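List: gripper-bench
Subject: Re: [gripper-bench] Parallel fingers on large ribbed shells – Lacerda vs. Tevent
Date: Thursday
From: the Triritix bench

Replying inline, then adding the results that were missing from my first message.

> You list jaw opening, closing force and finger depth for both
> grippers, but not how either one behaves on an object wider
> than the jaw. For small parts the table is fine. We handle
> cases and bins, where the only things you can grab are the
> edge, the handle or a wheel. Do you have anything on that?
> Also, which controller were you running? The Lacerda firmware
> changed its force loop in October and older numbers may not
> carry over.

Controller first. Both arms run on the Pollska controller, one instance per arm, with a shared clock. The Lacerda units have the newer force loop. The numbers in my earlier table were taken with the old one and should be dropped. I have rerun that part and the closing force at low setpoints is more stable than before. At high setpoints I see no difference worth reporting.

On large objects: yes, we now have a set. The test object is a hard-shell suitcase, black, with horizontal ribs molded into the shell. It is far wider than either jaw, so a grasp across the body is ruled out from the start. We defined three contact targets: the carry handle, the wheel housings, and the rib edge near the seam. Each trial starts with the suitcase lying on the cell floor in a random orientation. A trial passes if the case ends up within tolerance of the target heading with no fault from either arm.

Both arms sit on the same front rail, left and right, and the planner assigns a target to each from the pose estimate. With the case diagonal to the rail, the right arm normally gets the wheels and the left arm gets the upper end.
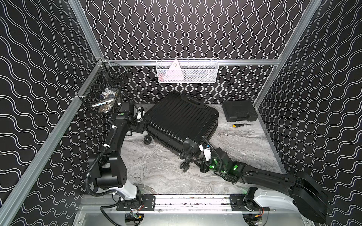

One reader wrote to me off list that the wheel target should be thrown out of the comparison altogether. Spinner wheels swivel under load, the argument goes, so the contact point moves after the jaw closes and the gripper is charged with a failure that belongs to the object. The same reader would keep the handle and the rib edge and report those only.

I partly agree. Swivel is real and it shows up in the wrist torque as a slow drift after closing. I would still keep the wheels in, reported on a separate line. Anyone moving luggage will end up touching them, and the two grippers differ more on this target than on the other two. The Lacerda fingers are stiff and hold position, so the wheel turns between them and the case lags behind the arm. The Tevent fingers give a little and follow the wheel, which costs position accuracy but keeps contact.

Results, 200 trials per gripper, all three targets pooled:

Lacerda: 6 controller faults, all overcurrent, all on the wheel target.
Tevent: 20 controller faults, mostly position timeout, spread over all three targets.

Do not read that as a win for Lacerda. The position timeout limit was set for stiff fingers and I did not loosen it for the Tevent. I left it alone so that both units ran under one configuration. A fair comparison of fault counts would need a limit tuned for each, and I plan to run that next.

On the handle, both are good. Approach from the side and close at low force. The only trouble is clearance: with the case flat, the gap between handle and shell is small and the Tevent fingertip is thicker. We shaved one pair of tips and the problem went away, but those trials are not in the counts because the part is no longer stock.

On the rib edge, neither gripper is useful as a gripper. The ribs are too shallow to pinch. Closing the jaw and pushing with the fingertips works better on both, and the stiff fingers push straighter.

The second question behind your mail, I think, is how close the two arms can work. The planner keeps a bubble around each wrist. With the stock bubble, one arm waits whenever both have targets near the middle of the floor. We cut it in steps until the planner allowed the grippers to point at each other over the same patch of floor, then went one step back.
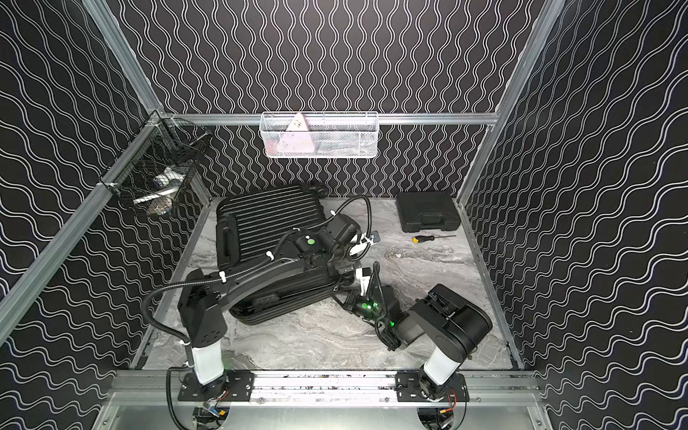
At that setting, waiting time falls noticeably on short moves and hardly at all on long ones. Cable routing becomes the limit before the fingers do. The corrugated conduit on the left arm stands off from the wrist by more than the collision model assumes, and I had to add a padded volume for it. If you run the Pollska planner with external conduit, check this before reducing the bubble. The default model has bare links only.

Smaller items are in the cell as well: a black plastic case with a molded handle and a screwdriver with a yellow-and-black handle. They are for the next set. First impressions from dry runs of the approach paths only:

– Screwdriver: approach from above, jaw across the shaft or the handle. Finger depth matters more than force, and the floor clearance has to be right.
– Plastic case: same width problem as the suitcase. The handle is the obvious target.

The full log has 1,658 entries with timestamps, setpoints, wrist torque and fault codes. It is plain CSV. I can put it on the list server if the size limit allows, otherwise write to me and I will send it. Column names follow the Pollska export, except that I split the fault column in two – code and arm.

Still open on my side: the timeout rerun for the Tevent, and a check of whether the torque drift on the wheels can be detected early enough to regrasp. If anyone has a threshold that works on the Lacerda force loop after the October change, please post it.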